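List: home-manip
Subject: Re: [home-manip] clearing a bed as a benchmark task
From: Achilleas Sfakianakis
Date: September 2025

On the clearing task, the Rustasgate group wrote:

> We would like to propose "clear the bed" as the next shared task, to
> follow the table-wiping one from May. Objects are picked from a bed and
> placed in a tray. We suggest 19 objects, a parallel gripper, and 60
> seconds per object before it counts as a failure. Score is the share of
> objects that end up in the tray. Our feeling is that this is close to
> solved on a table top and that moving it to a bed changes little apart
> from the height of the surface. Are there objections before we write
> it up?

Yes, several, though I am in favour of the task as such. I will take the surface first, then the objects, then the scoring.

The surface matters more than the height. A table gives you a plane. You fit it once, subtract it, and what remains is objects. A bed gives you a cover that moves when pressed, and when the fingers go down beside a small item the cloth comes up between them. On the Ruvov arm we had a force threshold that was fine on wood. On a mattress the arm went on sinking until the wrist reached its limit, with no contact reported at all. We halved the threshold and then got false contacts from folds. Neither setting is right. What helped was watching the change in finger load over the last few millimetres, and even that needed tuning again when the blanket was swapped.

Segmentation suffers too. Most of the models people on this list use were trained on plain or lightly textured backgrounds. Household bedding is often printed, and large prints have closed outlines, which is exactly what the proposal network looks for. In our own runs the Menon detector returned grasp poses on printed leaves with higher confidence than on a real pair of socks lying next to them. Depth would settle it, but a thin packet on a soft cover is within the noise of the sensor. 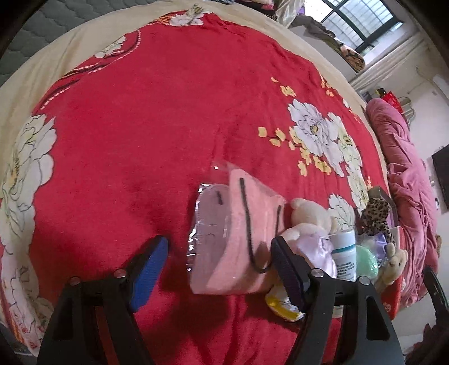

My objection to the object list is that it is made up almost entirely of boxes and tins. A bed that has been used as a put-down place collects things of quite different stiffness, and they lie against each other. A gift bag with a cord handle and a clear plastic sleeve round part of it, with a teddy bear in a satin garment right up against it, is a fair test: the film confuses the depth reading, the handle can hook a finger, and closing on the bear is likely to take the satin and leave the rest. A white bottle with a blue cap standing upright in the same cluster is the easy one, provided the approach to something else has not knocked it over. The proposal treats every object as a separate trial. I would score the state of the neighbours after each pick as well.

On the cover itself, I suggest the protocol states that it must be patterned and must not be pulled tight. Otherwise each lab will quietly use a plain sheet stretched flat and we shall be back to the table.

Next, the tray. "Ends up in the tray" is a weak condition. The tray is also resting on something soft, so it tilts when loaded at one end, and if the place motion ends with a push the whole tray slides. The Burkent people clamp theirs to a board. That is sensible for a parts bin on a shop floor but it removes half of what makes the home version hard.

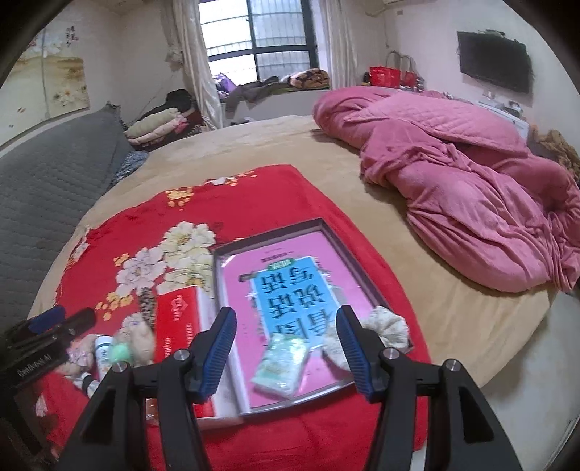 Placing order is the other thing the score ignores. Flat items go in first or they do not go in at all. With a book lying in a shallow tray, a light packet can be put on top of it and will probably stay there, whereas a policy that drops the packet first must either take it out again or set the book down crooked. The raised rim makes this worse for flat things, as the fingers need room on both sides to let go without dragging on it. None of our learned policies plan this. They take whatever is nearest, and the result looks acceptable until the fourth or fifth object. I should like a small term in the score for how the tray is packed, even if it is only judged by eye on a scale of 0 to 3.

Soft, loose items need a rule of their own. A crumpled crocheted cloth has no good grasp axis and any pinch will lift it, so the pick is trivial and the place is not. Is it in the tray when one corner hangs over the rim? I say no, but the text must say so.

As to the time limit, 60 seconds is generous for one object and hides the real problem. A person operating a hand-held gripper clears the same load in a fraction of that, including second attempts. Our best autonomous run took over 100 seconds on a single plush toy, most of it spent re-planning after the cover had shifted. I would drop the limit per object and give one limit for the whole bed, with no resets.

So my answer to the general question, whether this chore can be done by machine yet, is: in part, slowly, and with somebody standing by. That is a reason to run the benchmark. It should not be written up as an easy extension of the May task.

Proposed changes to the draft:

- patterned, loose cover required
- at least a third of the objects soft or wrapped
- tray unclamped, directly on the bedding
- neighbour disturbance recorded per pick
- packing scored 0 to 3
- single time limit for the whole bed

I can supply wording for the first three. Someone with more patience for scoring sheets than I have should take the others.

Achilleas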